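Stunerix Two-Arm Sorting Cell
Reviewed by Perihan Bozkurt
12 November 2021

The Stunerix is sold by Nurmi as "a calm pair of hands for mixed scrap electronics". I have worked with calm pairs of hands, and they usually wanted Fridays off. This pair wants a flat table, two power sockets and a licence key that takes an afternoon to arrive by email.

You get both arms, both grippers, the control box and the picking software. You supply the table, the tray and the bins, and a pen to write on the bins with.
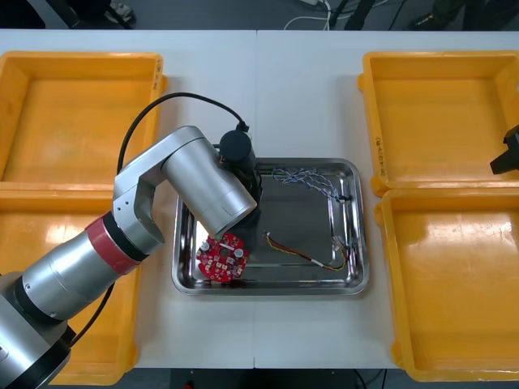 Left arm at work over the tray, with a round red board at the gripper.

Setting up took Joonas Saarinen and me most of a day at the Trirkness workshop. The manual is good on bolts and shy on everything else. Teaching the cell where its bins are is done by guiding each arm to the corners by hand and pressing a button on the tablet. Miss a corner and you start that bin again, which we did, twice, before Joonas took the tablet off me.
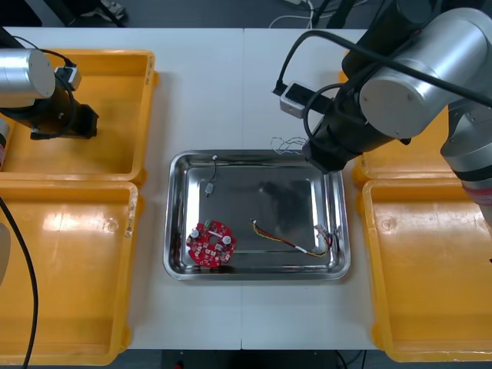 Parts are taught by category, and the software comes with a short list to get you going: boards, cables, plugs, "other". You will be tempted to put everything in "other". Resist, as it can't be split up later without teaching the lot again. Boards are the easy category, being stiff and polite about where their edges are. The twisted red, yellow and black harness lying across the tray is a different animal, with a connector at each end and a middle that goes where it likes. Nurmi's advice is to teach a harness from several angles. Mine is the same, plus biscuits.

Speed is adjustable from "demonstration" to "production". I expected the second to be brisk. It is steady. Anyone hoping to be dazzled should turn up the workshop radio, but I'd take steady over a board on the floor.
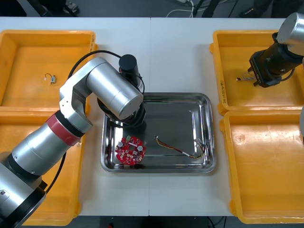 The arms share one plan, so each knows where the other is and gives way when it has to. Which one gives way is a setting buried three menus deep, under Courtesy. I wish I had made that up.

Merja Eskola at Nurmi answered my support calls, and answered them well. Cable guides are extra and shouldn't be.

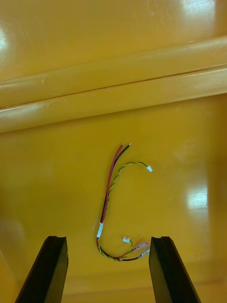

Emby Equipment Notes, Issue 298

Fine work is where the money goes. The standard fingers are plain, blunt and cheap to replace, and will do for most benches. The narrow set is an optional extra, fitted with four screws and a recalibration.

Hire: £2000 a month, delivery included
Deposit: £4000, refundable
Warranty: covers the arms, not the fingers
Training: one day on site

Worth hiring before you buy. The next software release is due in April and is meant to let you rename "other".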